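The Chemistry of a Chip
Why gel polish lifts at the free edge, and what salons are changing

By Hanna Jakubowski
June 5, 2019

A gel manicure fails in one of two ways. Either the coating breaks, or it lets go of the nail. Clients call both of them chipping, and most technicians do too, which makes the cause hard to trace when a client comes back on day five with two bare corners.

Hubert Malinowski spent 16 years formulating wood and floor coatings before he moved to Plamus, a small maker of salon gels. He treats the nail plate as a difficult substrate and talks about it in those terms. "It bends, it swells, it grows, and it has oil on it," he says. "If a customer had brought me a floor like that I would have turned down the job."

The nail plate is made of flattened layers of keratin. It takes up water quickly and gives it back slowly. A hand that has been in dishwater for half an hour carries a nail that is slightly wider and flatter than it was before. Cured gel does not follow that movement well. The stress collects where the coating is thinnest, at the free edge and along the side walls. 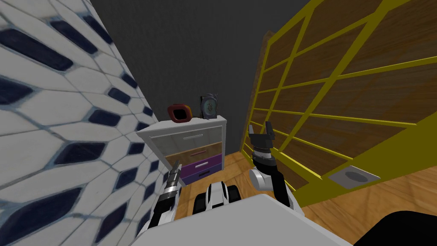
Hexagonal tile with dark blue lozenge insets, opposite wood-grain panels in a yellow-green grid.

Base coats are meant to handle this by being softer than the color above them. A typical base uses longer molecules between the points where the chains link, so the cured film can stretch a little. The color coat is stiffer, and the top coat is stiffer again. When the three are matched, the stack flexes as a unit. When a salon mixes systems, the order can end up reversed, with a hard base under a rubbery top, and the bond at the nail carries the full load.

Malinowski keeps a bench log of returned sets sent in by partner salons. The current file holds 697 entries. He sorts them by the underside of the lifted piece. A clean, glossy underside means the base never bonded. A dull underside with white fiber on it means the base held and the top layer of the nail came away with it. The first points to preparation. The second points to removal, usually a previous set that was pried off.

Preparation is where most technicians lose time and where the habits vary most. Teodor Krajewska, who trains staff for the Czarnecka salons, teaches a fixed order: push back the cuticle, remove the thin skin that stays on the plate, take down the shine with a fine buffer, brush off dust, wipe with a lint-free pad and a fast-drying solvent. Fingers are not to touch the plate after the wipe. No soak comes before any of it. Krajewska dropped the water bowl from gel services entirely and moved it to regular polish appointments, where she considers it harmless if the nails are left to dry fully.

Hard filing is a separate question. A coarse file gives the base more surface to grip and also thins the plate, and a thin plate bends more. The gain in adhesion is gone within a few fills.

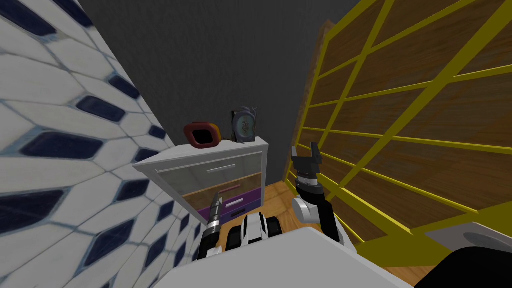
Lamps account for much of what preparation does not. Gel cures when a photoinitiator absorbs light and starts the chains linking. Each initiator responds to a limited band of wavelengths, and LED lamps put out narrow peaks. A lamp with its peak in the wrong place can leave a film that feels hard on the surface and is undercured below. Wattage printed on the case says little about this. It describes power drawn or claimed, and the amount of light reaching the nail depends on distance, angle and the age of the diodes.

Thumbs get the worst of it. With the hand flat, a thumb rolls to the side and turns its plate away from the lamp. Krajewska has her staff cure four fingers first and both thumbs together afterward, a change that adds 4 minutes to a two-color service.

Dark and heavily pigmented shades need thinner coats. Pigment blocks light before it reaches the bottom of the layer, and black and dense white are the usual offenders. Wrinkling in the lamp is the visible sign. A coat that is only slightly too thick will not wrinkle, and may lift in sheets a week later.

Undercured gel has a second cost. Unreacted monomer can sensitize skin, and an allergy to acrylates tends to be permanent. Rodrigo Vieira, who writes the technical sheets for Grudard, wants the instruction to keep product off the skin moved to the first line of every sheet. The revised set goes to print in July.

Capping remains the cheapest correction available. The brush is drawn along the free edge once with base and once with top coat, using almost no product. On short nails it is awkward and gets skipped. In Malinowski's log, the entries marked "uncapped" are filed under their own tab, and he has stopped sending those samples to the microscope.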